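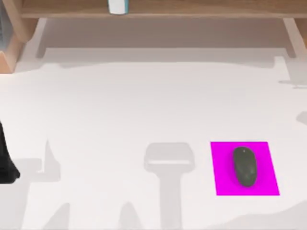
Collado open day, Tue 4 July

I went up to the Collado olive mill with the regional food group, mostly to see how a place that size gets through a harvest with so few people on the payroll. It was winter here, so the picking was over and the last of the fruit had been pressed. The line had been cleaned down and we could walk right along it.

Parking was in the bottom paddock off Hirkham Road. There's a bus for anyone who doesn't want to walk up the hill. It was late both ways.

The tour started at the receiving bay. Begoña Peñalver, the mill manager, took our group, which was 13 people including a couple with a grove of their own near Idora. They asked most of the questions. Growers book a slot and tip their fruit into the hopper themselves. Leaves are blown off first, then the olives go through a wash and up a belt to the crusher. Fruit that has been sitting in bags for more than a day gets turned away in a bad week and pressed last in a good one.

The crusher is a hammer mill in a steel housing and apparently very loud. From there the paste goes to the malaxers, long troughs with slow blades that turn it until the oil starts to gather. Begoña said this is where most of the arguments happen. Keep the paste cooler and you get better flavour and less oil. Growers paid by the litre want it warmer. The mill has a fixed upper limit and won't go past it for anyone.

The smallest lot they will press separately is 100 kilos. Under that, your olives go into a shared batch and you take a share of the oil. The grove couple had 202 trees and had been going elsewhere because they thought the minimum was higher.

After the centrifuge we went through to the tank room, which was cold and smelled of cut grass. Each tank holds nearly 1,000 litres and has a card on the front with the variety and the grower. Most of it was Frantoio, with some Picual. They rack the oil off its sediment over winter and bottle in October.

Tasting was in the office building. We had three oils in small blue glasses, warmed in the hand with a lid on. The first was mild and a bit flat to my taste. The second was peppery enough to set half the room coughing. The third was a blend they make for a grocer called Sistino, and I thought it was the best of them. It isn't sold at the mill, so I bought two bottles of the second.

Lunch was bread, soup and a plate of pickled things for $18. The soup ran out early - go to the first sitting if you can.

The whole visit took a bit over two hours. Wear closed shoes, as they won't let you into the processing shed in sandals, and bring a jumper for the tank room. Bookings for the spring grove walk are through the mill office and it fills up quickly.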